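Mac Giolla Family Papers — Annual Storage Inspection
Thursday, October 3, 2024
Inspected by: Gobnait Rafferty
Comments checked by: Aoife Ó Dálaigh

1. Muniment room door and lock — OK
Lock stiff but closes. Spare key signed for in the book.

2. Temperature and humidity logger — OK
Readings steady since the last visit. Battery to be changed in November.

3. Estate ledgers, Prokside branch — ACTION
Shelf 8 is bowed in the middle. Move the rent rolls to the lower shelf before anything else is added. Two spines have come away and need tying with cotton tape.

4. Loose letters — OK
Over 1,000 items, all now in folders. The Usamus boxes are holding their shape. Box 14 is too full and should be split at the second marriage.

5. Painted pedigree roll — ACTION
Flaking at the top, around the arms of the first baron. Do not unroll past the third generation until it has been looked at. The label still gives the wrong death date for the younger brother.

6. Seals and patents — OK
Great seal on the patent of 630 is the shelf number, not the year. Please correct this in the online list, where it has been copied as a date.

7. Insect traps — OK
Silverfish in the trap by the window, none elsewhere. Traps replaced.

8. Fire extinguisher and exit — OK
Service tag in date. Route clear. 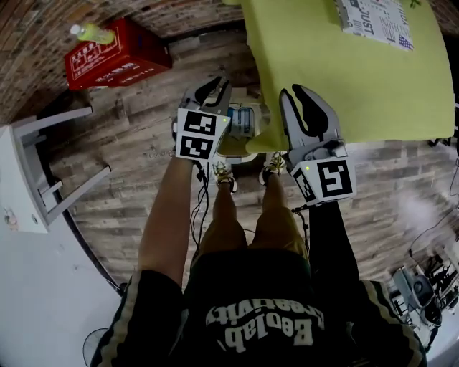
9. Reading and handling of family papers — ACTION
The handling sheet dates from when the Doltis deeds came in and needs a new page. Bound volumes go on foam wedges, and seals are never left hanging over a table edge. Table height should be added. A low table like the one with the lime-green cloth has a person standing at it looking straight down, and for long pedigrees we want readers seated. Pencils only, as before.

10. Insurance schedule — OPEN
The signet ring is listed under both branches. Aoife to ask which entry stands.

Next inspection of items 3, 5 and 9: November.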